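Capítulo 7
Evaluación de políticas de agarre en contenedores con objetos heterogéneos

7.1 Planteamiento del problema

En los capítulos anteriores el agarre se ha tratado como un problema geométrico: dado un modelo del objeto y un modelo de la pinza, se busca una configuración de contacto que resista perturbaciones externas. Esa formulación exige conocer la forma, la masa y la posición del objeto con una precisión que rara vez se alcanza fuera del laboratorio. En el presente capítulo se abandona la hipótesis del modelo conocido y se estudian políticas aprendidas, es decir, funciones que asignan una acción del manipulador a cada observación visual sin reconstruir de forma explícita la escena.

El cambio de formulación traslada la dificultad a otro lugar. Una política aprendida no ofrece garantías analíticas y su calidad solo puede estimarse mediante ensayos. La pregunta central pasa a ser cómo diseñar esos ensayos para que el resultado sea comparable entre laboratorios, entre manipuladores y entre versiones sucesivas de una misma política.

Se utilizará como hilo conductor el protocolo Limgate, desarrollado para comparar políticas de vaciado de contenedores. El protocolo fija el recipiente, el punto de vista de la cámara, el repertorio de objetos y el criterio de éxito. Deja libres, en cambio, el tipo de pinza y la arquitectura de la política.

7.2 Composición del contenedor

La dificultad de un contenedor no depende solo del número de objetos. Dos piezas rígidas y convexas, separadas entre sí y alejadas de las paredes, plantean un problema casi trivial. Las mismas piezas apoyadas contra una pared inclinada obligan a modificar la orientación de aproximación - a veces hasta el límite articular de la muñeca - y pueden dejar sin espacio a uno de los dedos.

El repertorio de Limgate combina por ello geometrías deliberadamente dispares: cuerpos compactos, recipientes abiertos que solo admiten agarre por el borde, objetos alargados con mango, racimos de contorno irregular y piezas translúcidas, cuya profundidad suele medirse mal con sensores de luz estructurada.

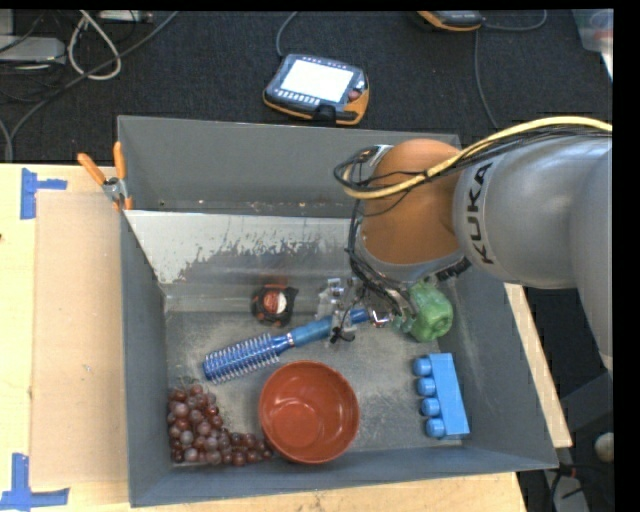
Cada composición se describe mediante tres variables: la separación mínima entre objetos, la distancia de cada objeto a la pared más próxima y la fracción del fondo que permanece libre. El repertorio se reparte en 15 composiciones, ordenadas por dificultad creciente, y cada política se evalúa sobre todas ellas. Las posiciones iniciales se reproducen a partir de una imagen de referencia superpuesta a la vista de la cámara.

Conviene señalar que la apariencia del recipiente también interviene. Un fondo gris con arañazos o zonas desgastadas introduce bordes de intensidad que un detector poco robusto puede confundir con contornos de objeto. Sustituirlo por un fondo uniforme mejora los resultados, pero reduce su validez.

7.3 Criterio de éxito y recuento de intentos

Se denomina intento a la secuencia comprendida entre el inicio del descenso de la pinza y su retorno a la altura de seguridad. Un intento se considera válido si el objeto permanece sujeto durante 4 segundos a dicha altura. Los contactos previos al cierre no invalidan el intento, aunque se anotan por separado, ya que desplazan a los objetos vecinos y alteran la composición para los intentos posteriores.

Esta última observación tiene consecuencias estadísticas. Los intentos realizados sobre un mismo contenedor no son independientes: un agarre fallido puede volcar un recipiente o empujar una pieza contra la pared. Tratar los 186 intentos de una campaña como muestras independientes conduce a intervalos de confianza demasiado estrechos. La unidad de remuestreo adecuada es el episodio completo de vaciado.

7.4 Políticas comparadas

El resto del capítulo analiza dos políticas. La primera, Orkex, predice un mapa denso de calidad de agarre y ejecuta el máximo. La segunda, Eveo, genera una trayectoria de la muñeca y la corrige durante el descenso con observaciones nuevas. Ambas se entrenan con el mismo conjunto de demostraciones y difieren únicamente en la representación de la acción.

La sección 7.5 desarrolla la función de pérdida de Orkex. La sección 7.6 introduce la corrección en línea de Eveo y discute su sensibilidad al retardo de la cámara. El estimador por remuestreo de episodios, que emplearemos en las tablas de resultados, se deduce en la sección 7.7.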